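November

Up at half past six, still dark. Rain overnight but it had stopped by the time I put the bins out. Porridge, then half an hour looking for the hand lens, which was in the pocket of the other coat.

Stone walk today, the second one of the course. We met outside the old corn exchange in Gramutholm at ten. I got the early bus from Triltitville and was there far too soon, so I had a tea in Kiss, the café by the bridge. It has changed hands again. The tea is still good but they have got rid of the cheese scones and now do a sort of flat savoury thing with seeds on top. I had one. I will not have another.

Rozália Major was already in there with her boots off, drying her socks on the radiator. She had walked in along the river path and gone through a puddle that was deeper than it looked. We talked about the homework, which was to write down the stone of every doorstep in our own street. I gave up at the chapel end because three of them are painted. She did hers and her neighbour's street as well, and has drawn a map.

Anju Vishwakarma took the walk again. She is good at this. She speaks up without shouting and she waits until everyone has caught up before she starts. We did the corn exchange first. The plinth is a coarse grey granite, which I got right, and the columns are a yellow sandstone with the grain standing on end, which I did not. The mason set the beds upright and the faces are now coming off in sheets like wet cardboard. Anju says you should lay a sandstone the way it lay in the ground, and you can tell from across the road when it has been done the other way. I have walked past those columns for years and thought it was frost.

Then up Mill Lane to the bank. Black polished slabs either side of the door, with flakes in them that flash blue when you move your head. It is sold as granite and isn't one. I have written larvikite in the notebook, and the spelling is Rozália's. A man came out with his cash card in his hand and stood and listened to the whole of that bit, then asked if it was worth anything.

After that the butcher's, which I had been looking forward to. The shop front is green tile but the counter inside is the old one, a white marble top worn into a dip where the scales used to stand. He let us in six or seven at a time between customers. The edges have gone sugary. Anju says that is acid, from lemons and vinegar and people wiping down with the wrong thing, and that any true marble or limestone will do it. She had a dropper bottle of weak acid with her but did not use it on his counter, quite rightly. She used it on a loose bit of kerb outside and it fizzed. The kerb is limestone, then. I should have guessed from the fossils.

We stopped for lunch in the library porch because it had started to rain again. Egg sandwiches, an apple, and the last of the parkin, which has gone hard. The talk got round to red marbles. Someone had asked why the butcher's counter was white when the pub floor across the road is red, and whether they were the same stone stained. They are not. Anju explained that the red is iron, the same as rust, only very finely spread through the mud before it turned to rock. A great deal of what the trade calls red marble is limestone that takes a polish and has never been cooked at all. The white lines are cracks that filled up afterwards with calcite. If one line cuts across another and shifts it, the one doing the cutting is the younger. You can sit on a bar stool and work out the order of events, provided the floor is clean.

I liked that more than anything else today. I have always looked at a veined stone as a pattern, the way you look at curtains. It is a record of breakages. I spent a good part of the afternoon trying to find two veins that crossed properly and only found one pair I was sure about. 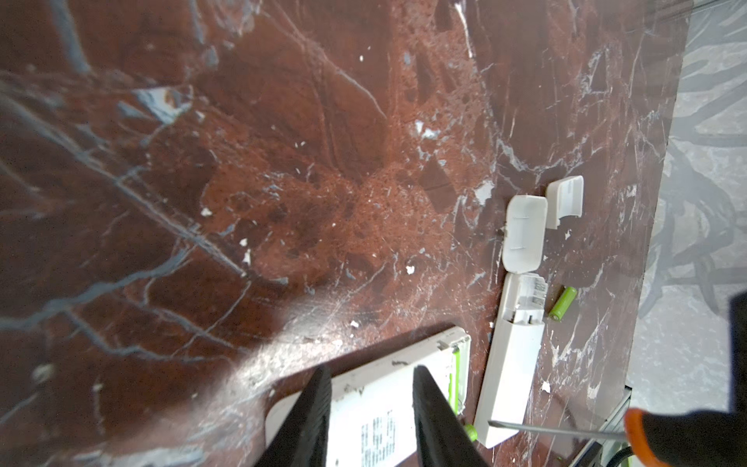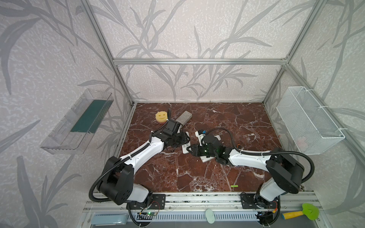
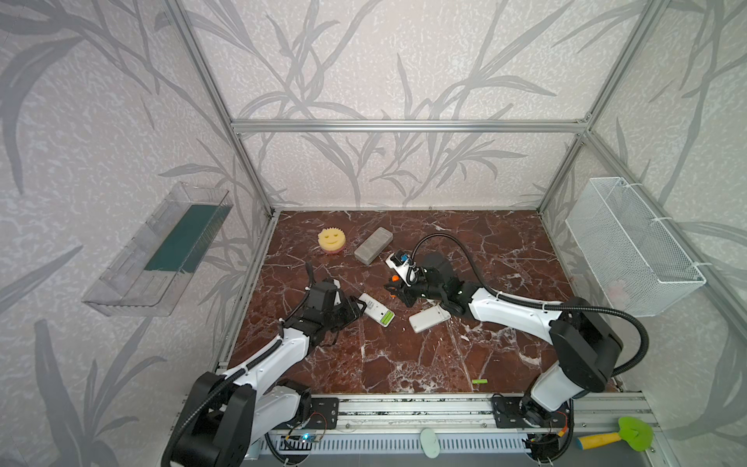
Red-brown marble with white veins. The grey leaf wallpaper is in the second and third.

After lunch we did the church. I had not been inside since the concert. The font is a dark shelly limestone, full of little round snail shells, and it has been repaired on one side with something that does not match. The floor of the north aisle is all grave slabs, most of them slate, and those are as sharp as the day they were cut. The sandstone ones next to them are blank. I read out one of the slate ones for the people at the back: a corn factor, his wife and 5 children, all within a few years of one another. It went a bit quiet after that. Anju gave it a minute and then moved us on to the tower steps.

The steps were the only part where we had a disagreement. Rozália thought they were the same stone as the corn exchange columns and I thought they were finer. We both got our lenses out and lay more or less flat on the stairs, in everyone's way. It is the same stone. The columns look coarser because they have weathered and the steps are only worn. I owe her a coffee.

She told me on the way back to the bridge that her uncle worked at the Gamness quarry, before it flooded, and that the church stone came from there. He used to say you could tell a good block by hitting it. A sound one rings and a cracked one gives a dull thud. I asked if she had ever tried it and she said she had hit a great many things with a great many hammers as a child. She would like to walk out to Gamness when the ground is harder. The path is a mess at this time of year and there is a bull in one of the fields. I said yes to the quarry and that I would think about the bull.

Bus home at ten to four. Full of school children, windows steamed up. I got a seat over the wheel and wrote up my notes with my knees nearly under my chin, so the writing is dreadful. I have copied the main things out again here so I can read them later:

- Sandstone: look for the beds first, then the colour.
- Polished black with blue flashes - not granite, whatever the sign says.
- Slate keeps its lettering. Ask why anyone used anything else (price, probably).
- Vein that cuts is younger than the vein it cuts.
- Take a cloth. Half of what I wanted to look at was under mud.

Home just before five. The kitchen light had been on all day, which is my own fault. Lit the fire, put a potato in, and rang Mum. She is better, still coughing at night. She wants to know if I am coming for the whole of Christmas or only the middle. I said I would let her know when I have seen the trains. She also says that Gran's washstand had a red marble top and that it is in the shed behind the paint tins, with a corner off. I could have it if I can lift it. I have no idea where I would put it but I said I would like to see it. I don't remember the washstand at all, only the jug that stood on it, which had a swan for a handle.

The library book came in, the big one on building stones. It runs to 1,261 pages and I can hardly hold it up in bed. I have looked up the red limestones, starting on page 518, and there are far more of them than I expected, from all over the place, and the names are no help. The same stone has one name at the quarry and another in the showroom. The colour plates are poor. Everything comes out either pink or liver. There is a decent paragraph on cleaning, which says warm water, a soft cloth and nothing with lemon in it, so Anju and the book agree.

The book also says that the old polishers worked by hand with sand, then finer sand, then a rag and some kind of putty powder, and that one slab could keep a man busy for days. I thought about the butcher's counter again after that, and the dip.

Potato took an hour and a half. Ate it with the end of the cheddar and some beetroot. Washed up. Put newspaper in my boots and stood them away from the fire this time, as the last pair cracked.

Things for tomorrow: ring the dentist, post the form back, get bread and a stamp. Ask next door if they want the ladder returned now or after the gutters. Homework for the next walk is to find one stone indoors, anywhere, and write half a page on it. I could do the pub floor in Gramutholm but I expect half the class will. If Mum's shed is dry I might do the washstand.

Bed at ten. Wind getting up.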